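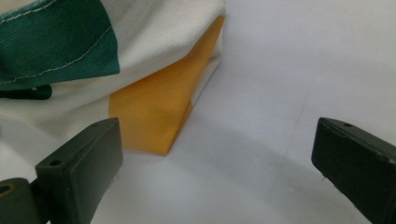

Print this page | E-mail this page

Greddale: Frequently Asked Questions

Updated Jul 25, 2025

What is Greddale?

Greddale is our research project on teaching robots to handle cloth. A person does the task by hand with a hand-held gripper that has a camera on it, and a robot learns from the recordings. We work with canvas, towels, shirts, anything that folds and flops, and we love it!

Why cloth?

A mug keeps its shape when you nudge it. A canvas bag can sit a thousand different ways on the same table, and every one of them needs a slightly different grasp. Cloth is where a lot of good grasping methods fall over — so it's a great place to find out what a method has really learned.

How much data did you use?

The first release has 3,000 recordings covering 34 fabric items. Each recording is one complete attempt, from the approach to letting go.

Did you keep the failed attempts?

Yes, and we're so glad we did. 977 of the 3,000 are marked as misses, meaning the fingers closed on nothing or the cloth slid out. We train a small scoring model on hits and misses together, and the robot uses it to choose between possible grasps before it moves.

What's the main result?

We ran 1,000 grasps on a robot arm, using items left out of training, and 911 of them held through the lift. Most of the failures were on flat, single layers with no fold to pinch. Bunched fabric went much better than we had hoped.

Does color matter?

Less than we feared. Items with bold panels were a worry, as the model might learn to aim for a bright patch and ignore the shape of the cloth. When we retrained with the colors shuffled, the grasp points hardly moved. Seams are another story. The model likes seams a lot, and we're still working out when that helps.

Do the hand-held gripper and the robot use the same fingers?

They do. We tried different fingers early on and lost weeks to it.

Can it fold laundry?

Not yet. Greddale covers picking up and setting down. Folding is the job of our follow-up project, Ilutberg, and recording for that starts in August.

Can I use the data?

Please do! It's free for research and teaching. If you only want to try the scoring model, the Grurnholm sample pack is a much smaller download and runs fine on a laptop.

Related items

Grurnholm sample pack: getting started
Rengifo: our labeling tool for grasp recordings
Ilutberg: plans for two-handed folding

Reader comments (3)

clothnerd: Are the misses labeled by type, or only as misses? I'd love to separate slips from empty closes.

Greddale team: Only as misses for now. Slip labels are on the list for the next release.

tabletop_tess: Got the sample pack going with my students this morning. They went straight for the hardest towel, of course.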